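Search this site Enter keywords Go

Sidbridge compares two grippers before summer build

June 2025

The Sidbridge automation group has finished the first part of its gripper comparison, and the results are closer than the team expected. Two parallel grippers, the Clerken and the Girkitz, were given the same task in simulation: move up to a long round bar, close on it and hold it while the arm pulls back.

The work started in April. Each gripper was run with the same arm model and the same controller, and the group completed 2410 attempts in total. Soledad Villanueva, who leads the tests, wrote in her report that the Clerken held the bar in 869 attempts and the Girkitz in 283 fewer. Most of the failures came in the approach, when a finger touched the bar too early and the arm stopped.

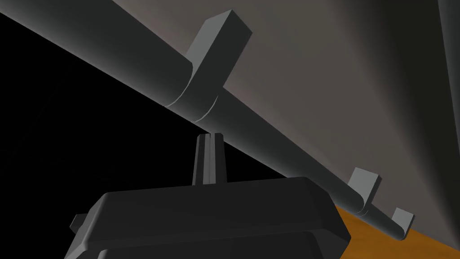
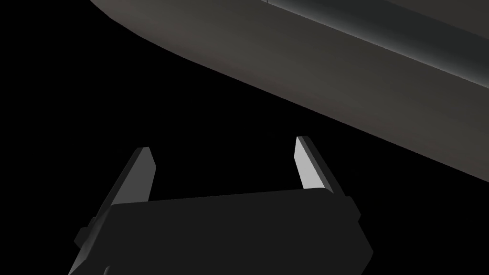

Two views from the simulation, with the fingers nearly together in the first and open in the second.

Will the same tests be done on a real arm?
The group plans to do them after the summer, when the test cell at Bellamy is free. Only the better setting for each gripper will be used there, and the number of attempts will be much smaller.

Keisha Calloway, who wrote the controller software, has asked for one change before that. She wants the arm to slow down earlier, when the fingers are still 82 millimeters from the bar. In the present version the speed is lowered quite late, and she thinks this is hard on both grippers.

The full report also has a chapter on finger length and one on camera position. The camera chapter is still a draft. Members of the group can read both on the internal pages, and comments are welcome until the end of the month.

Contact | Copyright Sidbridge | Back to top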